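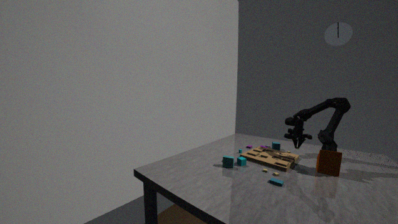

Killey Valley Oral History Programme
Progress report to the Sabbagh Trust, second period
Submitted by Rajeshwari Amin, Programme Manager

1. Summary

The programme remains within budget and broadly on schedule. Cataloguing of the Skurkari collection passed its midpoint in December, and 1,213 recordings now have a full entry in the public catalogue. One activity, the school loan boxes, has been moved to the next period with the Trust's prior agreement.

2. Recording and transcription

Seventeen new interviews were completed, mostly with former employees of the Fustberg mill and their families. Nine have been transcribed and returned to the speakers for approval. Transcription has been slower than planned – several speakers move between English and the valley dialect, and the first transcriber was not confident with the latter. A second transcriber has been engaged on Friday mornings, paid from the existing staffing line.

Two families have asked for parts of their interviews to be closed for a fixed term. We have agreed to both requests and amended the deposit form accordingly.

3. Reading room 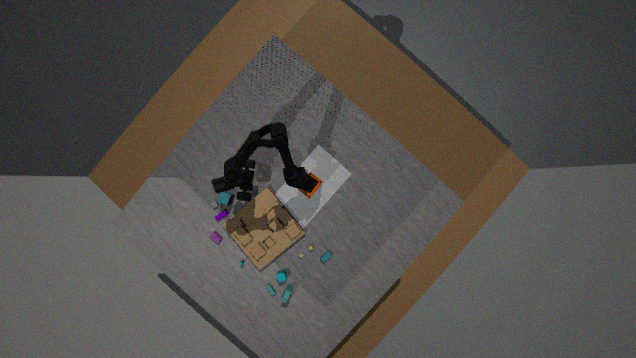 Public access to the collection began in this period, by appointment only. Use has been steady, with most requests concerning the mill closure and the flooding of the lower road. Readers have commented on the plainness of the room, and the steering group has considered its finishes. Members were in favour of brown wood against a grey floor, the pairing of walls and floor shown here, and asked that any scheme keep to those colours. Costs will be presented with the next report.

4. Outreach

Almost 200 people attended the listening afternoon at Killey parish hall. Several brought photographs and letters, which were copied and returned the same day.

5. Next period

Work will concentrate on the remaining transcripts, the loan boxes and the second half of the Skurkari tapes. We request that the unspent travel allowance be carried forward to cover digitisation of the reels held at Fustberg. A revised budget is attached for approval.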